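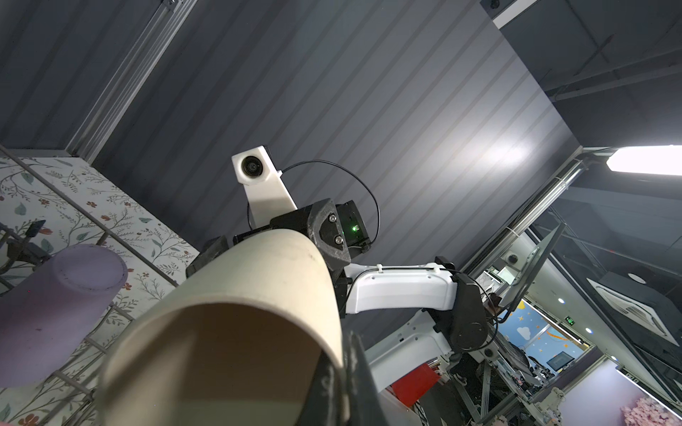 Credit union vs online lender for consolidating cards?

drorley_dan
Zetetti offered me a loan, 40 months, $225 a month. My credit union (Trisov) wants 37 months but slower aproval. Anyone used either?

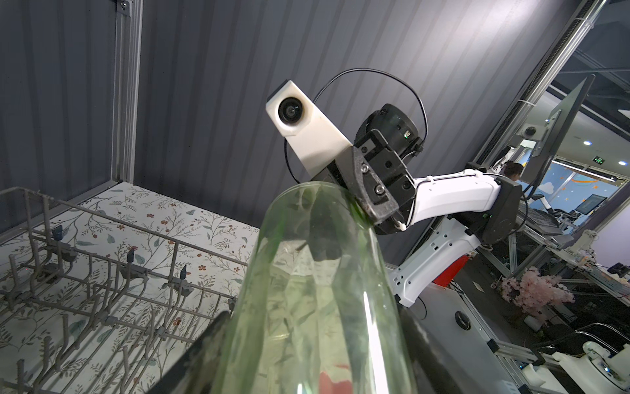

Also there's an 8 percent origination fee at Zetetti – comes out of the payout, not on top. 2 Likes

Replies

1. Tâm La – 2019-12-30
Credit union. That fee kills it. Ask for the APR in writing.
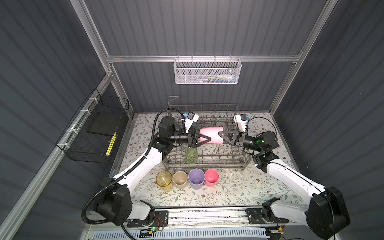 2. sabatier_k
Disagree. Waited till March for mine, card interest ate the savings. Speed counts.

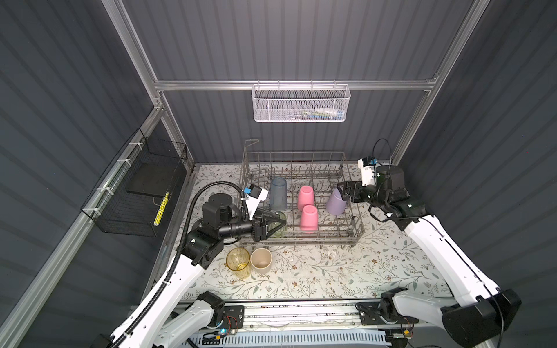
And check for a prepayment penalty, teh big one imo. Mine had none, paid it off early.

3. Tâm La
One slow branch, come on. Call them first.

4. drorley_dan
ok calling Trisov tomorrow

3 shares | 4 comments
Contact us | Back to top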